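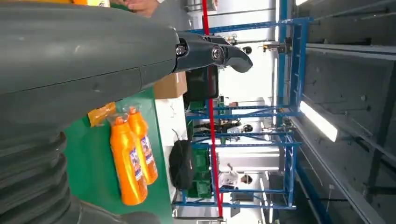

Order consolidation is the step between picking and carton closing in which all lines of one order are brought together at a single station and grouped for packing. These notes cover small consumer goods: bottles, sachets, snack packets and boxed accessories. Like goods of the same order are kept together in an inner bag, as with the two orange bottles in the clear plastic bag on the green table top, and single small packets stay beside the bag until the order has been checked. The inner bag does two jobs. It holds the group together during handling, and it contains a leak if a cap works loose in transit.

Unit 3. Consolidation and inner packing
Course handout, Packing and Dispatch
Instructor: Grigore Radu
Revised 2024-04-30

3.1 Terms

Line: one article number on the order, in any quantity.
Group: all lines that may share an inner bag.
Inner bag: a clear bag, open or sealed, placed inside the shipping carton.
Void: the space in a carton not taken up by goods.

A line may be split over two inner bags. A group may not be split over two cartons unless the order sheet says so.

3.2 Grouping rules

Liquids are grouped with liquids. Dry food is never placed in the same inner bag as a liquid, even when both are factory sealed. Electrical goods are packed in their own bag with the cord coiled and tied. Items with a pump, nozzle or flip cap count as liquids regardless of fill level.

Within the liquid group, bottles of the same shape are laid side by side with the caps pointing the same way. Bottles of different heights go in separate bags if the shorter one can slide past the shoulder of the taller one - this is the most frequent cause of scuffed labels in the Palov returns data, which we will look at in the August session.

Labels face outward. The checker must be able to read the article name through the bag without opening it.
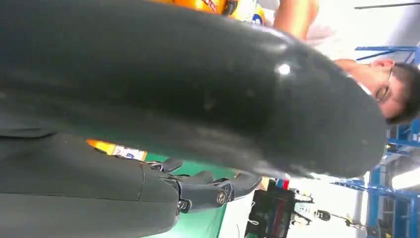
Why is the inner bag closed only after the check? A closed bag has to be cut open to correct a wrong article, and the cut bag cannot be reused. With the bag left open, a correction costs one movement and no material.

3.3 Checking

The checker works from the order sheet and not from the goods. Read a line, find the article, confirm the variant, mark the line. Variants are the weak point: a refill and a full bottle of one product often carry nearly the same artwork, and the difference is in the size and the closure. Compare the article number in every case where two variants are stocked.

For the exercise we use order 738 on the Lirine sheet. It has 8 lines. Mark each one in pencil and write the group letter in the right margin.

3.4 Surface discipline

The table top is for the current order only. Cartons, bins and crates stand off the packing surface, within reach. Goods lying on their sides are placed so that they cannot roll toward the edge; a round bottle is turned across the slope if the table is not level, and larger bottles go down first so that smaller ones can rest against them. Cords are kept on the table top, since a hanging cord catches on sleeves and crate handles. 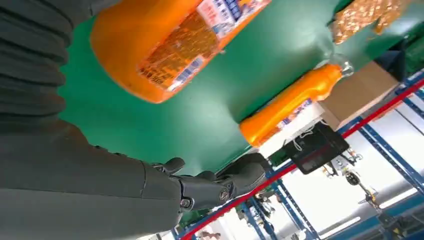

The same applies to soft packets. Snack bags and sachets are set down last and lifted last, at the far side of the table from anything heavy. A soft packet under a full bottle will survive the table but often splits at the seam once the carton is stacked.

3.5 Carton selection

Choose the carton after grouping, never before. Lay the groups out in the order in which they will be loaded and measure the longest side. In the Drerkent size table the smallest carton for liquid groups has an inside length of 200 mm; anything shorter is reserved for dry goods and electrical items.

Loading order is as follows:
Liquid groups on the base, bottles lying down, caps toward the center.
Boxed goods against the long walls.
Electrical bag on top of the boxed goods.
Soft packets in the remaining void.
Paper fill to the flap line.

Press the flaps down by hand before taping. If they spring back, the carton is overfilled and the next size up is used. If they drop below the edge, add fill. Do not close a gap by standing a bottle upright.

3.6 Reading for next time

Pagano handbook, the section on closures and torque. Bring the marked Lirine sheet with you.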